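The Cable That Came Loose
A fault at a garment-handling laboratory in Erndale shows how small parts decide whether a robot can be trusted

By Tia Marsden

The first sign of trouble at the Lanelton laboratory was a sleeve that would not lie flat. A two-armed robot had been folding shirts for most of a morning in February, and its results had been steady. Then the left arm slowed, lifted a cuff a few inches above the table and held it there. The right arm continued its part of the motion. The cloth drew tight between them, the left gripper opened without a command, and the arm dropped to the table under its own weight.

The operator on duty pressed the emergency stop. There was no injury, and the damage was limited to a torn seam and a bent gripper finger. By the standards of industrial robotics the incident was minor. Lanelton nevertheless treated it as a safety matter and halted all work with the arms until the cause was known.

Its report was released on 23 May 2018. It describes a failure that many smaller laboratories will recognize.

An intermittent fault

Lanelton occupies the upper floor of a former carpet warehouse in Erndale. Its staff study the handling of soft goods, a task that remains difficult for machines. A metal bracket has the same shape each time a robot meets it. A shirt does not. The laboratory's program, known as Jibrin, trains pairs of small arms to pick up, spread and fold clothing supplied by Skinora, a uniform rental company with an interest in automating its sorting rooms.

The arms used in Jibrin are light and comparatively cheap. Each carries a motor at every joint, and the motors share one line for power and data that returns to the base. When the line is sound, the controller knows the position of every joint. When it is interrupted, even briefly, the controller loses sight of whatever lies beyond the break.

Investigators first suspected the software. The control program had been updated shortly before the incident, and the recorded data showed the left arm reporting normal positions until the instant it stopped reporting at all. Engineers restored the earlier version and repeated the morning's work. The arm completed 63 folds without error. On the next attempt it dropped again.

That result ruled out the update and pointed to the hardware. The team then held the arm in a series of fixed poses and flexed each cable by hand. With the elbow extended and the wrist turned inward, light pressure on the cable near the base was enough to break the connection. The pose was one the arm reached only when it stretched for the far side of a large garment, which explained why small items had never caused a failure.

The cable itself was intact. The fault lay in the connector, where one contact had been worn by repeated pulling. The cable had been fastened too tightly along the arm, with little slack left for the elbow. Each long reach had passed a small load to the connector. The report estimates that the contact began to fail after 300 hours of use.

What the controller did next

The worn contact accounts for the loss of signal. It does not account for the behavior of the second arm, and the report gives more space to that question than to any other.

The two arms were run by separate processes. When the left arm went silent, its process stopped, as designed. The process for the right arm received no notice and went on pulling. For 3 seconds the shirt was held by one machine that had failed and one that did not know it. Had a person been reaching in to straighten the cloth, as operators sometimes did, the outcome might have been more serious.

The report also criticizes the laboratory's own records. Operators had noted brief pauses in the left arm on several earlier occasions and had restarted the session each time. The pauses were entered as lost time and were not reviewed as faults.

Changes at the bench

Lanelton has since rerouted the cables on all of its arms. They now run in wide, loose curves, so that no joint draws them tight at full reach. Connectors are inspected at the start of each week and replaced on a fixed schedule. A shared monitor stops both arms if either one fails to report, and hands are kept out of the work area whenever the motors are powered.
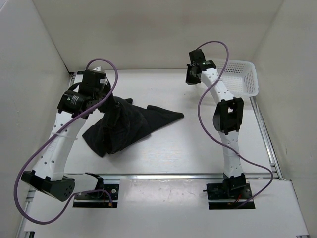

The left arm over a black garment during handling work. Purple cables loop along and across both arms.

Large and dark garments have been given a prominent place in the new test series. They demand the longest reaches, and their folds are hard for a vision system to separate. The series consists of 76 trials for each type of garment, and a single unexplained pause is enough to end a session.

The laboratory has asked Skinora to adopt the same rule before any arms are placed in its sorting rooms. Discussions on that point are continuing. The bent finger has been replaced, and the worn connector is kept in a labeled bag in the Erndale workshop, where new operators are shown it on their first day.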